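ホーム > 特集 > くらしと機械 > バックナンバー

最終更新:11月

服をたたむ手に会いに、ジャーネスの公開日へ

テヴァスブリッジの駅からバスに揺られ、坂をのぼりきったところに、家事ロボットを研究しているジャーネスの建物があります。金曜日の午後、年に一度の公開日だというので出かけてきました。受付でスリッパに履きかえるあたり、なんだか親戚の家に上がるようで、それだけでもううれしくなってしまいます。

お目当ては「ガルトネス」と名づけられた腕型ロボットの実演です。仕事は、寝具の上に広げられた服をつまみ、たたむこと。それだけ、と言ってしまえばそれまでですが、布というのは置くたびに形が変わるので、機械にとってはたいへんな難物なのだそうです。これまでに練習した回数は1172回。うちの子どもたちにも聞かせてやりたい数字です。
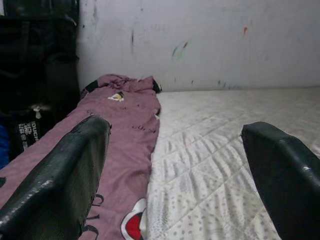 写真提供:ジャーネス/手首カメラの映像より

見学者は壁のモニターで、ロボットの手首から見た眺めをいっしょに追うことができます。くすんだピンクの服はしわだらけで、白いキルティングの上に長々と横たわり、そこへ黒い二本の指が、一本は服の上、もう一本はマットレスの上にかかっている。胸元の小さな絵柄まで見えるものですから、つい自分の手を伸ばすような気持ちになって、隣のご婦人と一緒に息を止めてしまいました。

案内の方によると、むずかしいのはつかむ前なのだとか。布の端がどこにあり、どこまでが服でどこからが寝具なのか、それを見きわめるのに時間がかかるのです。指の当て布はリナルディという小さな工房の品で、厚みを変えた試作が6種類。触らせてもらうと、思いのほかしっとりとした手ざわりでした(私はいちばん厚いものが好みです)。

実演は一回5分、入場料は300円。帰りぎわに売店で焼き菓子を買い、バスを一本見送って、もう一度だけ実演を見てから坂を下りました。

読者の声

・去年行きました。坂がきついので歩きやすい靴をおすすめします。
・靴下もたたんでくれるなら、すぐにでも来てほしい!
・売店の焼き菓子、何味でしたか?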